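Thursday, evening

Stacking again, from just after lunch until the light went. I am writing the settings down tonight and not at the weekend, as last week's notes were useless by the time I got to them.

Table first. Wiped it down with a barely damp cloth, then a dry one, working along the planks. The finish still throws glare on one side in the afternoon. I tried the blind at half and at full. Full is better for the glare and worse for reading the ruler, so I left it at half and moved my chair.

The tape square is the same one as before. I had meant to relay it with fresh tape but the strips are still flat, and the corners have not lifted. Side strips are wider than the top strip. That was the end of one roll and the start of another, and it means the inside of the square is not quite what the outside suggests. For stacking purposes I measure from the inner edges only. Wrote that on the inside cover of this book so that I stop arguing with myself over it.

One plank seam runs through the interior. I checked it with a block set down across it and then on clear wood. The block rocked in neither place. The seam stays off the list of suspects for now. 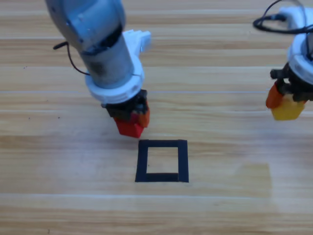
Catarina thinks the square is too generous and that a tower built anywhere inside it will be called good when it is only near. She would put down a small cross at the center and measure from that. Her other point was that black tape on pale wood makes everyone aim for the tape and not for the space it encloses. I said I would try a cross next time. I am not convinced, as a cross gets covered by the first block and then you are measuring from memory, but it costs two short pieces of tape.

Order of colors today: red at the bottom, yellow second, teal-green third. Kept to it all afternoon. Changing the order between runs was what spoiled the comparison last week, when Pylyp's sheet and mine could not be matched up at all.

Notes on the base block. It can go anywhere inside the tape, but I want it recorded as near a corner, near a side, or middle. "In the square" is no longer an acceptable entry. If it touches tape, write "on tape" and carry on with the run, do not reset. The tape has thickness and a block half on it leans by a small amount, which the second block then inherits.

Notes on the second block. Rotation is the main fault. A cube set down slightly turned will sit perfectly well on the one under it, with the corners hanging over the faces. It looks worse than it is. What matters is whether the third goes on over the middle of the second, and for that the turn makes very little difference. Sideways offset makes a lot. I have split the old "crooked" column into "turned" and "shifted" and went back over the early rows to sort them.

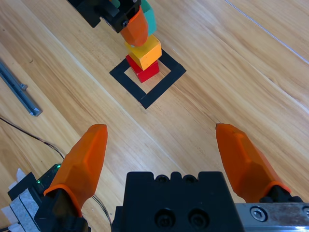
Third block going on, yellow turned against the red.

Sheet now has 104 rows. Four of those I have struck out for missing base positions. I did not fill them in from memory.

To do:
Buy tape, one roll, same width all the way around.
Weigh the blocks. I have been assuming they match.
Ask Illia for the short steel ruler back.
Copy the column headings to Pylyp before he starts his own sheet.
Cross at center, for Catarina.

Packed the blocks into their tin at about 6, left the tape down, pulled the blind. Shoulders sore from leaning over the table. Soup for dinner, then this.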